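4. Succession of Hosts in Long-Running Quiz Programs

4.1 Background and research question

The previous section treated the quiz program as a format, that is, as a set of rules which can be sold and repeated in another country. In this section we turn to the person who stands in front of the rules. A quiz that is broadcast every weekday for many years makes its host a daily guest in the home of the viewer. When this host leaves, the producer has to decide who will stand in the same place, how soon, and with how much explanation to the public. We ask how regular viewers judge this decision, and which parts of the transition they remember one year later.

Earlier work in our field has mostly looked at audience numbers before and after the change. Such numbers are useful, but they do not tell us why a viewer stays. A person may continue to watch because she likes the new host, because the program comes before the evening news, or because her husband has the remote control. In our interviews we met all three. For this reason we combined a questionnaire with longer conversations, and we gave more weight to the second.

The case we study is the regional quiz Plorngate, produced by the company Costeo. The program has one presenter, three contestants and a final round in which a single contestant plays against the clock. Its first presenter, who is called the first host in this paper, led the program from the beginning until he retired. His place was taken for one season by a row of guest hosts, and after that by a permanent one, who is called the second host. We do not use the names of the presenters, as this was the wish of the production company when it gave us access to its letters department.

4.2 Material

The questionnaire was sent by mail and by e-mail to persons who had written to the program at least once. We received 1062 completed forms. From these we chose 20 persons for a conversation at home or by telephone. The choice was made so that viewers who stopped watching were also included, although they were more difficult to reach and two of them wished to speak only briefly.

In addition we read 200 letters from the archive of Costeo. The letters were taken from the season of the guest hosts, when the amount of mail was highest. All of them were read by both coders, Guangming Hou and Vlasta Yordanov, who first worked separately and then compared their notes. Where the coders did not agree, the letter was discussed until a common code was found. In a small number of letters no agreement was possible, and these carry the code "mixed".

We should mention a weakness of this material. People who write letters to a television program are not typical viewers. They are older, they have more time, and they have stronger feelings about the program than the person who watches while cooking. What we say below is valid for the loyal audience and should be moved to the general audience only with care.

4.3 The host as a manner of speaking

The first result concerns what viewers say they miss. We had expected that the face and the humor of the first host would be named most often. In the letters, however, the most common subject is small phrases. Viewers remember how he read a clue, how he corrected a wrong answer without making the contestant feel stupid, and how he said good night. One letter gives a full page to the way he said the word "unfortunately." The writer explains that she could hear from this one word whether the contestant had been close to the right answer or far from it.

The guest hosts were judged by the same measure. A guest who invented new phrases was called "loud" or "nervous," and a guest who repeated the phrases of the first host was called a copy. The letters leave very little space between these two faults. A guest who simply read the clues at an even speed received the friendliest comments, but also the fewest.

Kovačević describes a similar effect in her study of radio presenters, and calls it the borrowed chair. The listener accepts the new voice as long as it does not sit too comfortably. We find this expression helpful, with one addition. In our material the chair stops being borrowed at a certain moment, and several viewers can say when it was. For most of them it was an evening on which something went wrong in the studio and the second host solved it in his own way. One man remembers that the scoreboard stopped working and that the host kept the score aloud for the rest of the round. "From then on he was ours," he said in the conversation.

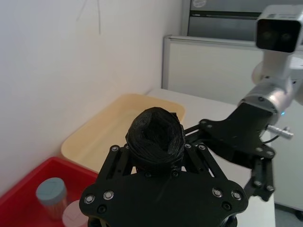
Figure 4. Black gripper with a dark rounded object between its two fingers; cream-colored tray behind.

4.4 Time of mourning and time of waiting

The second result concerns speed. In the questionnaire we asked if the permanent host had been announced too early, too late, or at the right time. The answers depend strongly on whether the person had known about the retirement in advance. Viewers who had heard the farewell on the program itself were patient. Viewers who learned it from a newspaper or from a neighbor felt that they had been left out, and they often judged the second host more severely, although he had no part in the matter.

It is useful here to separate two periods, which are easily confused in the discussion. During the time of mourning the viewer still watches the former host in his memory and compares every evening with the past. During the time of waiting he has accepted the loss but does not yet know who will come. The first period seems to need guests, and the second seems to suffer from them. When the row of guest hosts continued into April, the tone of the letters changed clearly. Earlier letters comment on the guest of the week. Later letters ask the company to make up its mind, and some of them contain practical advice about whom to choose.

The company itself saw the matter in another way. In its view each new guest brought curious viewers, and there was no reason to hurry. We cannot say that this view is wrong, because we did not have access to the daily audience numbers. We can say only that the loyal viewers did not share it. For them a quiz is a thing that should be the same on each day, and curiosity is a feeling which belongs to other programs.

4.5 The contestants as carriers of continuity

A third result came as a surprise to us. Many persons, when asked what helped them to stay with the program, did not speak about any host. They spoke about a contestant. During the season of the guests one contestant, a school librarian from Horngate, won many games in a row. She was therefore on the screen longer than any of the guests. In the conversations she is described in words that are normally kept for a host: calm, familiar, good company at supper.

This suggests that the viewer needs one fixed person in the picture, but that the role can move. The rules of Plorngate permit a winner to return without limit, and so they offered a replacement that no producer had planned. In programs where the winner must leave after a small number of games, the same empty place would probably be felt more strongly. We did not test this, and a comparison with such a program would be a good subject for later work.

It must be added that not all viewers liked the long series of wins. Some letters complain that the games became boring, as the result was known before the first commercial break. Also these writers, however, know her name, her profession and her opinions on crossword puzzles. They complain about her as one complains about a member of the family.

4.6 Those who left

Of the persons we spoke with, the ones who no longer watch the program gave short and rather mild explanations. They did not speak of anger. One woman had watched together with her mother, and after the mother moved away she had no wish to watch alone. That this happened in the same season as the change of host is, in her own opinion, an accident. Another viewer said that he tried the first three guests and then found that he had started to go for a walk at that hour. When we asked if he would come back, he answered that he would do so if it rained.

We report these answers in some detail since they limit our own argument. In the questionnaire, the same two persons had marked "change of host" as the reason for leaving. The form offered this answer and did not offer a walk. It is possible that other forms contain the same error, and that the effect of the host is smaller than the table in Section 3 makes it seem. In a new version of the questionnaire we would put the open question first and the list of reasons after it.

4.7 Open points

Two points stay open. The first is the role of repeats. Costeo showed older episodes with the first host during the summer break, and viewers disagree on whether this made the transition softer or only longer. The second is the age of the audience. Younger viewers in our material often met the program through short clips and did not follow it in order. For them the first host, the guests and the second host exist side by side, and the word "successor" has little meaning. Section 5 takes up this group separately, with interviews made at two schools.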